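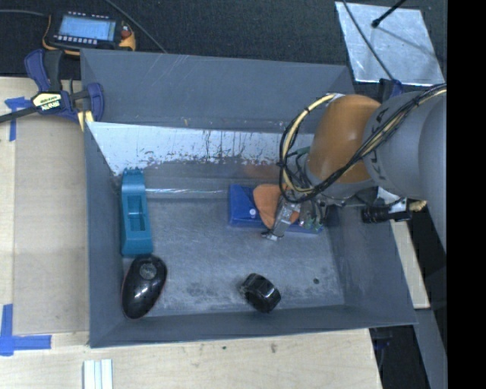 Everyone Needs One Bin With No Category

My sister-in-law Chelsea Rudd sorts for a living. She sets up storage for small offices, and her rule is that every object gets a labeled place or leaves the building. I have followed that rule twice, once at home and once in the workshop I share in Tevbridge. I don't follow it anymore, and I think most people shouldn't.

The trouble is the things that don't belong to a group. Drawers for pens work fine, and so does a shelf for paint. Then you come to a flat plastic case, a black cap off something, a part with teeth along one end that you are fairly sure you will need again. Under Chelsea's rule I had to make a label for each of these or throw it out. I made labels. By June we had 146 of them, and I was spending my Saturday mornings looking for the right drawer.

So we went back to a big gray bin. It is deep, the sides slope, and the floor is scratched up from years of use. Anything without an obvious home goes in there. When I need something odd, I look in one place.

The usual complaint is that a bin like this turns into a dump. It can. The fix is size and a limit on depth. You should be able to look straight down and see the floor between the things. If you have to dig, it's too full, and you take an hour to clear it. Ours gets cleared 2 times a year, and most of what comes out goes to the swap table at Bravidgate.

Chelsea also says that mixed storage damages things. For glass or anything with a fine edge, she is right, and those should be kept apart. Hard plastic can lie next to hard plastic for years and come to no harm.

The labeled system cost us more than $200 in drawers and dividers. I don't regret all of it. The screws are better off than they were. But a system that has to name every object will take more of your time than the objects are worth, and I would like to see the people who sell these systems say so.

Kirsty Sowerby, who has the bench next to mine, still keeps her drawers. She borrows from the bin most weeks.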